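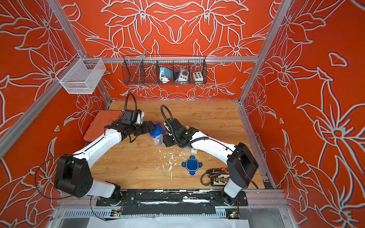 The Rathnayake was a second-hand electric van with a rated range of 132 miles, and the driver had stopped believing the figure by the second winter. At the Skiltden turn the display gave 41 per cent. The climb to Endidside used 7 per cent in dry weather. It was raining, so she allowed double.

She set the heater to the lowest step and held the speed at forty. The load was two pallets of floor tiles for the hotel at Jikent, on the far side of the pass. The office had planned the route with one charging stop, at Endidside, where there were three posts behind the chapel.

Two of the posts were dark when she arrived. The third had a saloon plugged into it, with a man asleep in the front seat. His car showed a full battery through the windscreen, a steady green bar. She parked in the next bay and waited. The inverter fan ran on for a minute and stopped.

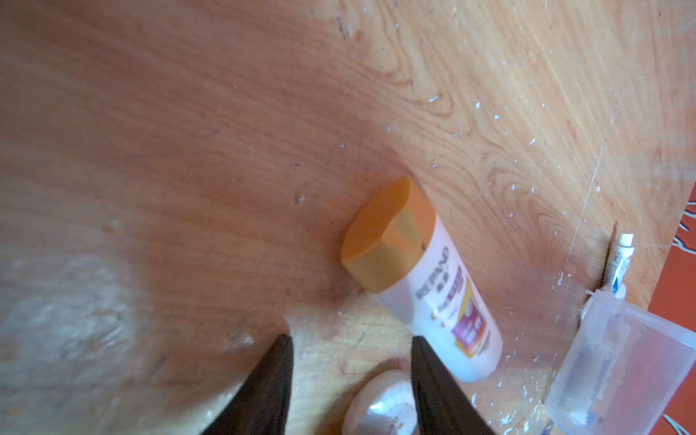
She worked out the descent on the back of the delivery note. From the summit the road dropped for nine miles, and the van would recover part of the energy on the brakes, less in the wet, when the system cut regeneration to protect the rear tyres. With the tiles aboard it would recover more than it did empty. She wrote down 19 per cent on arrival, crossed it out and wrote 14.

The man woke and lowered his window. He asked if she needed the post.

"Have you finished?" she said.

"An hour ago. I was going home."

He made no move to unplug. She saw that there was a suitcase on the passenger seat and a second one behind it.

"Which way is home?" she said.

"Skiltden."

"The road's clear. There's water across it at the bridge, but it's shallow."

He thanked her and looked at the road for a while. Then he got out, returned the cable to its hook and drove off uphill, towards Jikent.

She connected the van. The post ran its checks, the lock pin closed, and the current rose to roughly half of what was printed on the label. She put the delivery note back in the door and turned off the lights.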